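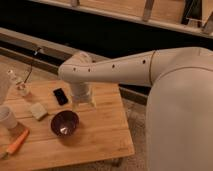

Right arm over the table, clear cup in the gripper, bowl and phone nearby.

Ticket: Adum table set, clear cup examples rejected at intake
Queue: Stustar collection support
Status: Open, then closed, then open again
Priority: Medium (was High until whoever set it went to lunch)

Summary
We owe Flurirel 325 accepted examples of the table task for the June training set. As of this morning the uploader has taken almost everything involving the sponge and thrown out most of what involves the clear cup. The reject reason is "object not found." The operators can find the object. They have been picking it up since 9 a.m.

Steps to reproduce
1. Start the table task in Pringle with the default prompt.
2. Pick up the clear cup, move it, set it down.
3. Press Save.
4. Wait for the green check.
5. Get the red one.

Expected: example accepted.
Actual: see step 5.

Log

9:40 a.m.
Checked the obvious. Disk has room, clocks agree, network is fine. Restarted Pringle anyway, as is the custom. No change.

10:05 a.m.
Replayed a batch of rejects. The motion looks good in all of them. Joint data is complete and the gripper values rise and fall when they should. A person watching would call these perfectly decent examples, but a person isn't the one at the door.

10:30 a.m.
Swapped the clear cup for the white one and left everything else alone. Accepted on the first try. Swapped back. Rejected. So the intake check, which wants to see the named object before it will let an example in, can't see glass or clear plastic against honey-colored wood in evening-style lighting. Fair enough, I walk into patio doors.

11:15 a.m.
Second problem, found while looking for the first. A handful of rejects have nothing to do with the clear cup. The prompt asks for the white cup, the white cup is on the table, and the check still says it isn't there. Pulled the side view for those.
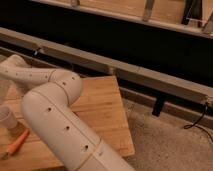

Side view: arm across the board, small white cup at the left edge.

The cup is there, but only part of it is in view, and the arm is right above it. The check wants a whole object. It gave the orange thing next to it a similar score, and I have asked for that not to be looked into today.

11:50 a.m.
Filed with Flurirel: can the visibility check be made a warning in place of a hard reject? Their answer came back faster than I expected and was no. The check was added after an earlier set arrived with a lot of examples of arms picking up nothing. I remember that set. I withdraw my tone.

1:20 p.m.
Lowered the visibility threshold on our side for clear objects only. The setting is in the Pringle task file under intake, object_overrides. It is not in the menu where the manual says it is. That menu has a color picker in it.

1:45 p.m.
Re-ran 15 of the clear cup rejects through the new setting. All accepted but 2. Watched both of those: in each the operator saved before letting go of the cup, so the reject was correct and so was the check, which I am noting here in the interest of fairness. Ticket closed.

2:10 p.m.
Ticket reopened, by me. Adum asked whether examples saved before the fix need to be collected again. They do not. The recordings are fine and only the verdict was wrong. Please do not delete the reject folder. If you have already deleted the reject folder, please say so now and not on Saturday.

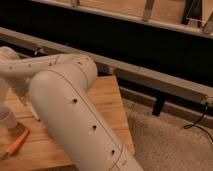 Requests for operators while this is open:

- Keep the white cup well inside the table edge at the start of each example. If half of it is outside the side view, move it before pressing Record.
- Bring the arm back to the rest pose before saving. A forearm parked across the middle of the view hides a lot of table.
- Vary where things start. The last batch had the bowl in the same spot so many times that the model will think it is furniture.
- Wait until the gripper is open and clear before you press Save.

3:30 p.m.
Bulk re-check of the reject folder is running. The uploader stops at 1,000 files per job and doesn't mention it, so the job has been split. Leaving this open until the second half is through.

4:55 p.m.
First half done. Second half queued behind somebody's sponge examples.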